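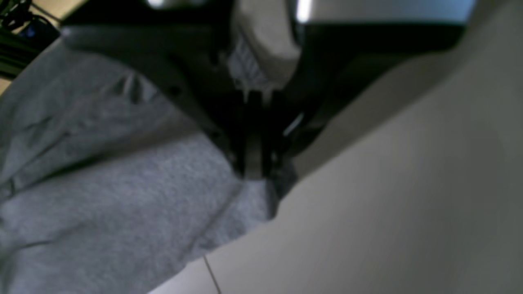
Stesbridge ouvre les commandes de son kit de manipulation textile

Le fabricant Stesbridge a ouvert en juillet 2018 les commandes du Nicholas, un kit de préhension destiné aux ateliers qui trient ou plient du linge. Il comprend une pince à deux doigts, une petite caméra de poignet, un boîtier de commande et le logiciel qui relie l'ensemble à un bras déjà en place. Le bras lui-même n'est pas fourni.

Le prix catalogue est fixé à 3000 euros hors taxes. Avec la bride d'adaptation et le second jeu d'embouts, que la plupart des ateliers devront prendre, la facture monte à 3344 euros. La distribution est confiée à Cokedia, qui annonce un délai de livraison de 7 semaines et assure aussi le service après-vente. La garantie court sur un an, hors embouts.

Le textile reste une matière difficile pour les robots. Un carton ou un flacon garde sa forme quand on le saisit, alors qu'un sweat-shirt se plisse, glisse ou vient avec la pièce du dessous. Les machines à ventouses s'en sortent mal dès que la maille laisse passer l'air. Stesbridge a choisi le pincement : les doigts descendent sur le tissu, se referment sur un pli et le bras tire. La vitesse et la force de serrage se règlent séparément, par type d'article.

Le logiciel permet d'enregistrer jusqu'à 300 séquences de gestes. L'opérateur guide le bras à la main une première fois, corrige les points de passage à l'écran, puis enregistre le tout sous un nom d'article. L'interface est disponible en français et en anglais. Une mise à jour prévue pour le mois de mars doit ajouter l'export des séquences d'un poste à l'autre, absent de la version actuelle.
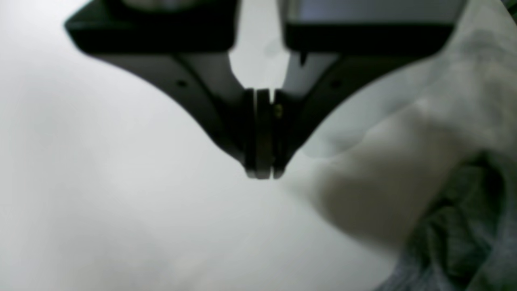 Les embouts sont la pièce à surveiller dans le budget. Ils s'usent au contact des fibres et Stesbridge recommande de les contrôler à chaque changement de série. Étroits et plats, ils se touchent presque sur toute leur longueur quand la pince est fermée, et un tissu clair froissé à côté d'un autre plus sombre, comme ici à droite des doigts, demande une approche précise pour ne prendre qu'une seule pièce. Le remplacement se fait sans démonter la pince du bras. Cokedia vend les embouts par paire, mais n'a pas encore publié de tarif pour les commandes en volume.

La blanchisserie Westitden a pris le kit à l'essai sur un poste de tri. Elle le juge adapté aux sweat-shirts et aux serviettes, moins aux draps, trop grands pour un bras seul. La cadence reste inférieure à celle d'un opérateur expérimenté, et l'entreprise n'a pas décidé si elle équiperait d'autres postes.

Les commandes se font auprès de Cokedia, sur devis. Une démonstration sur les articles du client peut être demandée avant l'achat ; le transport des échantillons est à sa charge.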